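Journal > Opinion > Automation

Search the journal Search

In praise of the dull incident report

Mon 6 October

I have a soft spot for the people who write things down when a machine misbehaves, and I'd like to speak up for them, because at Orkarier last December it was Mareike Kröger's plain little note that taught us more than anything we had paid for.

What went wrong was small. A gripper on our Elel line was told to let go and kept hold. It did so for 8 seconds, which doesn't sound like much until you are the one with your fingers near it, wondering whether to pull. The screen said "open" the whole time. We had run 300 cycles that morning without a hiccup, and I'm afraid a long clean run makes all of us a bit too fond of a screen.

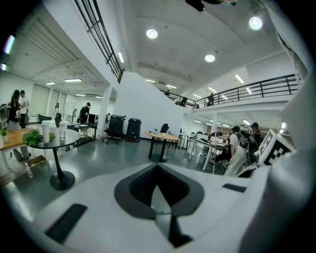

Mareike wrote five lines. She put down what she had told the gripper to do, what the screen claimed, and where her hand was — and that last part is the one most reports leave out. My old colleague Imke Reuter read it and found that the software was reporting the command it had sent and had never once asked the fingers where they were. Two of our other stations did the same thing.

I know the argument against all this paperwork. People are busy, most faults clear with a restart, and a form for every hiccup will turn good technicians into bored clerks. I have some sympathy, having been a bored clerk myself. But a restart wipes away the very thing you'd want to look at, and so I would ask any shop, large or small, to let people stop and write first, on paid time, with no one sighing behind them.

Contact the editors | Copyright Montoya Journal | Back to top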